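Two grippers, one arm, and a month of small screws

In May I promised to write down my comparison of the two grippers, and then I did not do it, because each time I sat down to write I found one more thing that I wanted to measure. Now I stop measuring and write. Please excuse the length.

First the background, for those who come here for the bicycle posts. I have a small arm at my work table, and for a long time it carried the parallel gripper from Rarkmont. It is a good gripper. It opens wide, it closes straight, and the flat pads hold a box so well that I became lazy and tested only with boxes. Then Chinyere Abubakar, who shares the bench with me, asked if it can pick up a spoon from a table. It could not. The pads are too thick at the bottom, and they touch the table before they touch the spoon. We tried it many times with small changes in the angle, and the spoon only traveled across the table until it fell on the floor.

So we bought the Kultby, the one with angled fingers that become narrow at the end. I want to compare them fairly, and I will start with the things that I did not like.

The Kultby came with a mounting plate for a different arm. The holes were almost in the right place, and that is worse than holes in the wrong place, because you believe for one hour that you are only turning the screw badly. Florante Macapagal made me an adapter in aluminum, 30 grams heavier than I hoped, and I had to enter the new payload in the controller and run the gravity calibration again. If you skip this, the arm drops a little when you release the brakes, and it is an unpleasant feeling to see it.

The cable was the second problem. On the Rarkmont the cable leaves from the back and follows the arm. On the Kultby it leaves from the side, and at the end of the wrist rotation it pulls. I limited the last joint to 170 degrees in each direction, and I gave the cable a larger loop. It looks untidy but it has not pulled since.

Now the controller. I used the Gatchalian box for both grippers, so that the comparison would be only about the grippers. The Rarkmont accepts a position and a force, and it answers when it has arrived. The Kultby accepts a position and a current limit, and it answers all the time, whether you ask or not. In the first evening my log file had 3,347 status messages before I had moved anything. I wrote a small filter that keeps a message only when a value has changed, and for the same length of time it gave me 2,131. This was still too many. The current reading was trembling in its last digit, so "changed" was true very often. I rounded the value and after that the log became something a person can read.

I also want to mention the speed. The Rarkmont is faster on paper and in my hands too, but its last part of closing is abrupt. The Kultby closes slower and you can see it slow down more near the end. For a box it does not matter. For something with a round side it matters very much, because a round thing escapes upward or forward when one finger arrives early. I had this problem with both grippers, and with the Kultby I could correct it by moving the arm a small distance sideways between the first contact and the full closing. With the Rarkmont there was no time to do it.

Then there is the question of cameras, where Aleksi Hämäläinen and I do not agree. He says a fixed camera is enough if it is well placed. I like to have one on the wrist also. The fixed view is calm and you understand where the arm is, but it tells you little about depth at the exact moment when you need depth. The wrist view is the opposite. Near the object it is excellent, and far from the object you see mostly table. We have tried to save money by having only one of them, and each time we put the second one back.

For the objects we went to kitchen things, because they come in many shapes and they are cheap to replace.

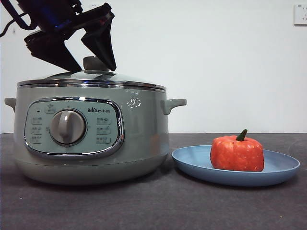
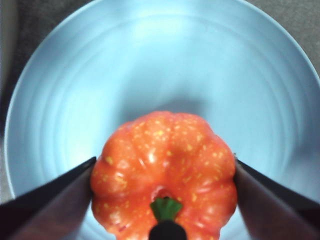 My opinion about narrow fingers changed during the kitchen work. I had bought them for the spoon, and I thought that for bigger things the wide pads would always win. For a lid knob I now prefer the narrow ones. The gray knob on the glass lid of the Bear pot is small, and a finger that ends in a point can come down to it with the glass dome close underneath, while the thick pads want to sit on the glass. The bowl is a similar story. Its wall slopes up all around, so the fingers need to go in steeply and still have room on both sides of the little orange pumpkin, and from the wrist I can judge the left and the right gap separately. With the fixed camera alone I would be guessing at one of them.

The pumpkin shape has its own lesson. The lobes are round and there are grooves between them, and where the fingertips meet the surface depends on how you turn the wrist. I began to treat the wrist angle as a part of the grasp and I write it in the notes together with the position. Before, I wrote only position and width, and later I could not repeat my own results. Ragnheiður Kárason had told me this in the winter and I did not listen well enough.

The Rarkmont is not going into the drawer. For boxes, for books, for anything with two flat sides, I will put it back, and the change takes me a quarter of an hour now that both adapters stay on their grippers. What I would like is a quick changer, and Jisus makes one which fits our flange, but it adds length to the wrist and our arm already has trouble to reach over the edge of a deep pot. If one of you uses it on a short arm, please write to me how much reach you lost in practice. The data sheet gives the height of the changer alone, without the plate.

Consolacion Tan asked in the comments last time if I can share the filter for the status messages. Yes, I will put it up when I have removed my own file paths from it. It is a short script and the only part you must adapt is the rounding, which I set by looking at the current reading with the fingers standing still and open.

Next I want to try soft covers on the Kultby tips. I have a piece of silicone tube that almost fits, and I have ordered the next size down.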